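Chapter 11
Hand Laundering and the Wet Station

After studying this chapter, you should be able to:

State the purpose of separating wash, rinse, and holding vessels.
Select a vessel by capacity, rim form, and handle type.
Calculate the water volume needed for a given dry load.
Describe the placement of supplies at a wet station.
Support a knitted article correctly during transfer.

Key terms: bath ratio, carryover, drip path, holding vessel, rim load, wet station

11.1 Introduction

Chapter 10 dealt with machine laundering, in which one drum serves for washing, rinsing, and extraction. In hand laundering these steps are divided among separate open vessels, and the article is carried from one to the next. The transfer is the weak point of the process. A knitted cloth that has taken up water may weigh several times its dry weight, and the loops at the point of grip carry the full load until the article is set down again.

The area in which this work is carried out is called the wet station. It consists of the vessels, the surface they stand on, the storage for agents and tools, and the clear space needed to move an article between vessels. A wet station may be permanent, as in a care facility, or set out for a single session and cleared afterward. The principles are the same in both cases.

11.2 Vessels

Two forms are in general use. The bucket is deep in relation to its width and has a swinging handle. The basin is wide and shallow and is lifted by the rim. A bucket keeps splashing low and can be carried with one hand. A basin gives better access for kneading and allows an article to be laid nearly flat, which is preferred for loose knits and terry.

Plastic is the usual material. It does not rust, it is light, and a smooth interior leaves few places for lint to collect. A thick rolled rim is desirable on any vessel over which cloth will be drawn. Thin or trimmed rims may have a burr left from molding, and a burr will catch a loop and pull it.
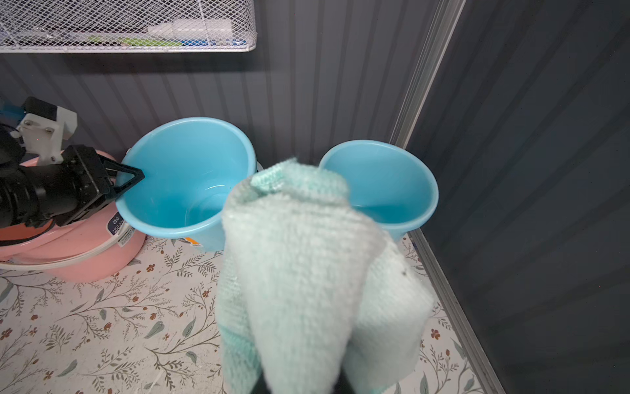
Rim load is the force applied to the vessel edge when an article is rested or dragged across it. On a full bucket the effect is small. On an empty or nearly empty bucket, a heavy wet article laid over one side can tip the vessel. For this reason the receiving vessel should be filled before the transfer begins, and buckets standing next to each other should not be used as a rest for the same article.

Color has no effect on performance, but it is a simple means of identification. Where several vessels are in use, one color should be assigned to each function and kept for that function only. Two vessels of the same color may be used for first and second rinse, provided their order from left to right is fixed and known to the operator.

11.3 Bath Ratio

The bath ratio is the weight of water divided by the weight of the dry load. For light knitted articles in this course, a ratio of 11 to 1 is used.

Worked case. A dry load weighs 400 grams. The water required is 400 x 11, or 4,400 grams, equal to 4.4 liters. The same volume is used for the wash and for each rinse. With two rinses, the total for the session is 13.2 liters.

Carryover is the water, with its dissolved soil and detergent, that stays in the article when it leaves a vessel. If the same load carries over 165 grams of wash water, that amount enters the first rinse. Pressing the article against the vessel wall before transfer reduces carryover. Wringing also reduces it but distorts knitted structures and is not recommended.

11.4 Arrangement of the Station

Vessels should stand in one line at the back of the work surface, in order of use, with the front left free. Handles should be lowered before work begins. A raised handle obstructs the opening and may fall onto the article during transfer.

Agents and small tools are stored off the work surface. An open mesh basket hung behind the vessels is suitable for bottles, and a second basket at the side may hold sponges. Open mesh allows drainage and lets the operator check contents without reaching in.

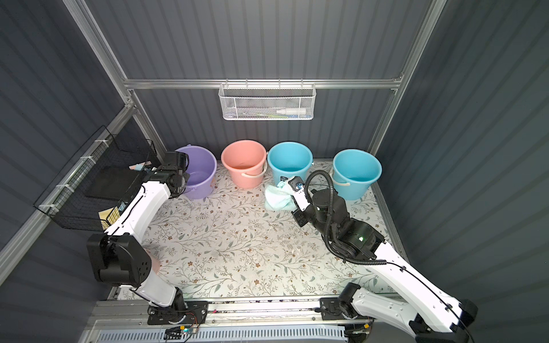
The drip path is the line along which water falls as an article is moved. It should cross only the vessels and the surface between them. Cords, paper records, and dry articles must be kept clear of it. Where the surface is covered with a mat, the mat should lie flat to its edges, and any fold beneath a vessel should be smoothed out before filling.

The checklist used in the exercises was prepared by Caradog Powell for the Gultness course and is reproduced in Section 11.9. Section 11.5 takes up the choice of detergent and the effect of water hardness on the first bath.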